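3. How students pick a campus to live near

I came to this question sideways. Malsha Abeysekara and I were supposed to be writing about library hours at Vustisness, and we kept getting pulled off topic by the same complaint in the free-text boxes: the bus. People would answer a question on quiet study rooms and then spend four lines on the 14-minute walk from the last stop (uphill, and they wanted us to know it was uphill!). So we gave in, dropped half the library questions and built a second survey on where students live and why.

3.1 Who answered

We mailed the survey in May to 2,000 undergraduates and got 1,438 usable replies, which made us very happy, as I'd promised Malsha dinner if we cleared a thousand. The university has two sites, the old one at Zarum, up in the hills, and the newer one at Farah, down by the river. Students enroll at one or the other but can take classes at both, and plenty of them do. That split matters for everything below, so please keep it in mind: when I say "home site" I mean the one on the student's enrollment letter, even if that student hasn't set foot there all term.

We also sat down with eight students for longer talks, usually over coffee in the Farah dining hall. I've used those talks to make sense of the survey and I haven't tried to count anything in them. Dace Koppel ran the ones with first-year students, who seemed to open up to her a good deal more than they did to me.

3.2 What they said mattered

Rent came first, and I don't think any reader will fall off a chair over that. What I didn't expect was how often second place went to "people I already knew." Students at Zarum picked it more than students at Farah, and in the talks they told us why they thought so: the hill site is small, the first-year halls are close together, and you tend to move out with whoever was on your floor. One second-year student said she had looked at exactly one apartment, because her roommate had already said yes to it.

Distance to class came third. Here the wording of our question let us down a bit. We asked for distance to "campus," and a student with classes at both sites could fairly ask which campus we meant. Several did ask, in capital letters. We fixed the wording for the follow-up, but the answers in this section come from the first version and I'd read them with some care.

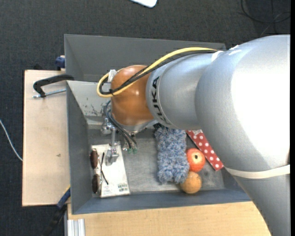
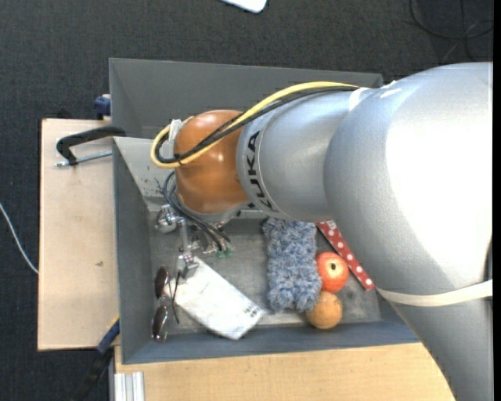 Figure 3. KUKA robot arm over a gray bin, both views.

Does living closer to class mean that students spend more time on campus?
Only a little, going by our replies. Students within walking distance came in on more days, but they stayed for shorter stretches, and over a week the two groups ended up fairly close together.

I want to stay on that last point for a minute, as it changed how we read the rest. If you live a long way out, each trip costs you something, so you stack things up: class, lunch, library, a club meeting, then the bus. If you live across the street you go home for lunch (and, as one of our eight cheerfully admitted, you sometimes don't come back). The university's own planning papers treat students who live far away as the ones most at risk of drifting off from campus life. Our replies don't really back that up, at least for students past their first year.

First-year students are another story. The ones who commuted from a family home were less likely to name a club, a team or even a regular lunch spot. Dace thinks a lot of this comes down to timing, with most of the sign-up events held after the last direct bus has gone. I think she's right, though our survey didn't ask what time anyone went home and I can't show it from the numbers.

3.3 The Sisomier question

Sisomier is the housing listing site that the student union took on a couple of years back, and we asked whether people had used it. Most had heard of it and fewer had found a place through it. A group of almost 100 students wrote in that they'd used it only to check whether a rent they'd been offered somewhere else was fair. Malsha loved this. Neither of us had thought of a listing site as a price check, and there was no box for it on the form, so all of those replies came in through "other."

We've since added the box. Section 4 takes up the follow-up survey, with the reworded distance question and a separate set of questions for students who split their week between Zarum and Farah.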